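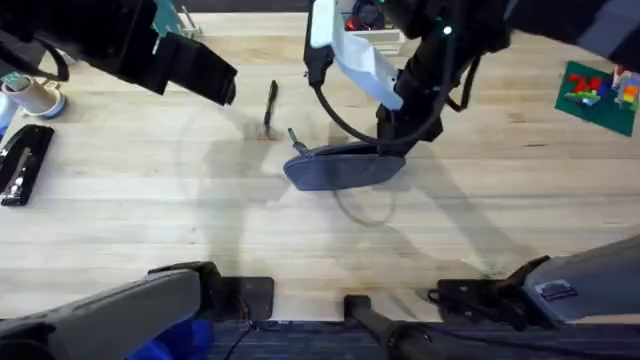

# Tralo Tabletop Notes

Welcome, and thank you for reading the README before opening the folders, which I know is a lot to ask of anyone on a busy day. Tralo is a small collection of written notes about ordinary objects on a wooden table: what they are, where they sit, which way they point, and what we agreed to call them. It's kept by Helju Žukauskas at the Kileo workshop in Hirnosham, and the "I" you meet in this file is Helju unless a note says otherwise.

The collection began as my own list of names. I had three different words for the same blue object in a single afternoon, and when I came back to my notes in August I couldn't make sense of them. The list grew, Xu joined in with much better handwriting and a firmer hand with adjectives, and now there's enough of it to be worth sharing.

## What's in the folders

- `notes/` – the table notes, in plain text, one session per file. There are 20 sessions in this release.
- `names.md` – the list of agreed names, with the older names kept beside them so that early notes still make sense.
- `questions.md` – things we haven't settled. Please add to it!
- `changes.md` – what moved, what was renamed, and who did it.

Everything is plain text and opens in whatever editor you like best. The files are in English, apart from a few of my margin notes that slipped through in Lithuanian. I've left those where they are, with a translation after each one.

## The table

The top is light wood with long, pale planks, and in the notes we treat the planks as running left to right. This turns out handy for writing about placement, because you can say that something lies along the planks or across them and most readers will picture the same thing. Please use those two phrases where you can. "Straight" was used a great deal in the first sessions and it meant something different every time.

We divide the top into left, center and right, and then into back and front, with front being the edge nearest the bottom of the picture. We tried a proper grid for a while, with letters and numbers, and spent so much time checking the grid that we wrote very few notes. Plain words have served us better.

Broad gray shadows fall across the wood, and they do deserve a little attention when you write. A shadow can make a pale plank look like a darker one, so don't describe the wood as stained or marked on the strength of a gray patch alone. If you can't tell, write "gray area" and move on.

## The objects, and what we call them

### `blue-oval`

Flat, oval and blue, with a slightly mottled blue-gray surface and a black strap or rim along its upper edge. I've called it a pad, Xu has called it a paddle, and after a long and very friendly disagreement we settled on a name that says only what we can both see. At its left tip there's a small gray metal point, and this is useful for noting direction: we write `tip left`, `tip right`, `tip back` or `tip front`.

In the opening picture it's slightly right of center, held just above the wood, with the tip to the left. For this kind of placement write `raised`, even if the gap is very small. `Resting` is kept for objects you can see touching the table.

### `black-upright`

Small, black, thin and standing on end, much like a marker or a pen. We don't use "pen" in the notes, however tempting it is, unless a cap, a nib or some lettering can be made out. It stands near the center, to the upper left of the blue oval, with its own short dark shadow on the wood.

That little shadow caused more trouble than anything else in the early notes. Several entries gave the object's length with the shadow included, and one (mine, I'm sorry to say) listed the shadow as a second object. When you note its place, go by the foot of the object, where it meets the wood.

### `left-edge`

A group name for the everyday items along the left edge of the table. A group name is perfectly fine for a first note. If you're going on to name the items one by one, add each as a separate line underneath, beginning at the back and working toward the front, and keep `left-edge` as the heading so the notes can still be searched together.

## How to write a note

A note is one line for each object, in this order: name, place, state, direction, remarks. Leave out any part you can't fill. A pair of lines might look like this:

```
blue-oval; center, slightly right; raised; tip left
black-upright; near center; standing
```

Remarks go at the end and can be as long as you like – mine usually are. Please keep guesses in the remarks, with the word "maybe" in front of them, so that the first four parts stay plain.

A few habits that have helped us:

- Name the object before you worry about its place.
- Use everyday color words. "Blue-gray" is fine, "slate" is an argument.
- Write `unsure` as often as you need to. Nobody will think less of you for it.
- Give positions from the reader's side of the picture.

Each session is read by two people, separately, and then the two versions are laid next to each other on Friday and talked through. Where we still disagree, both readings stay in the file, marked with initials.

## What the notes won't tell you

They don't give measurements. I never took a ruler to anything, and guessing from a picture seemed unkind to whoever might rely on it later. They don't say what an object is for, either, so if you need a collection sorted by use, Tralo will be a disappointment. Weight and material are mostly missing too, though you'll find "wood" and "metal" where those were plain to see.

The names are very much our own. Someone from another workshop might look at the blue oval and have a perfectly good word for it straight away. If that's you, do write it in `questions.md` with a line on why you think so, and I'll be delighted.

## Changes in version 2

- `paddle` and `blue-pad` are merged into `blue-oval`.
- `black-pen` is now `black-upright` everywhere except in quoted remarks.
- `raised` has been added as a state. Older notes used `off table`, which made it sound as though the object had gone missing.
- Xu corrected my spelling of "mottled" throughout.

## Still to do

The left edge needs a patient person. I'd also like to go back through the early sessions and mark which way the oval's tip was pointing, wherever it can be made out, and to finish translating the margin notes. If you'd like to take any of this on, put your name beside it in `questions.md` before you begin, so we don't both spend the same evening on it.

– Helju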